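Footnotes and the Buildings They Describe

The study of architecture rests on measurement, yet much of what is published about old buildings rests on other publications. A height appears in a survey, passes into a textbook, moves from there to a reference work, and is finally quoted as common knowledge. At each step a citation is added, and the figure looks more secure than it did before. It is the view of this essay that a citation of this kind should carry less weight than it is now given, and that editors of architectural reference works should ask for the original survey wherever one exists.

The granary tower at Mestow is a useful case. Its height is given as 493 feet in most of the general histories. Of the 12 works consulted for this essay, seven cite an earlier history, and the remaining five cite nothing. None refers to the survey drawings held at Gutstead, which show the tower before its upper stage was rebuilt and which measure it from the river terrace and not from the street. The difference in ground level is considerable. A reader who wishes to compare Mestow with other tall masonry structures is therefore comparing two kinds of height without being told so. 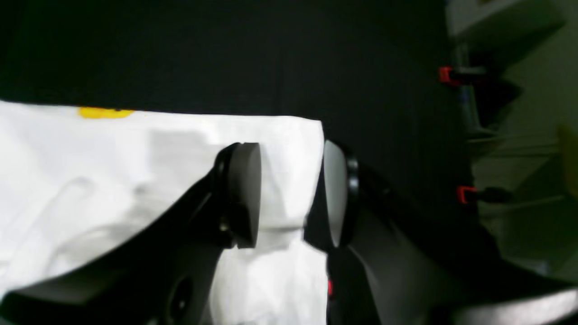
Bodnár takes the opposite position, and has argued in print that a general history cannot be expected to return to the drawings for every building it mentions. A survey sheet may be damaged, the units may be obsolete, and the person reading it may have no training in reading it. On this view the textbook performs a service by settling on one figure and allowing the discussion to move forward.

There is merit in that argument. Few writers have the time to visit every archive, and a short history that stopped to examine each dimension would not remain short. The difficulty lies in the word "settling." A figure that has been chosen for convenience should be marked as such. Where the base of measurement is unknown, a brief note would cost the publisher a single line.

The Raltero Index, which lists tall structures built before the use of iron framing, adopted such a practice in its second edition. Every entry now states the point from which the height was taken, the date of the survey, and whether later alterations are included.

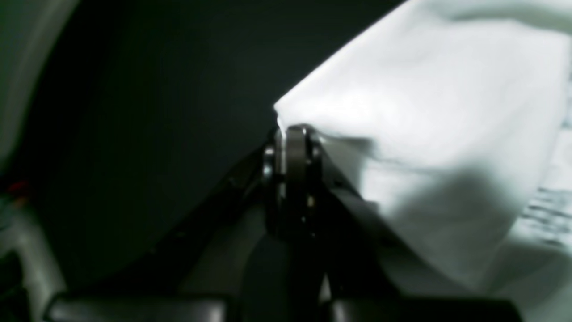
The effect on the Index was modest in size and important in substance. Thirteen entries changed position, and several claims to be the tallest of a given type were withdrawn until better evidence could be found. The editors printed the former figures beside the new ones, so that older scholarship could still be followed. That decision deserves imitation.

Reference works that are revised continuously have even less reason to delay. Their entries can be corrected in an afternoon, and their notes can point directly to a scanned drawing where the holding archive permits it. A page number in a respected survey of Western building remains a proper thing to cite for an opinion or an interpretation. For a dimension, the drawing should come first and the book second.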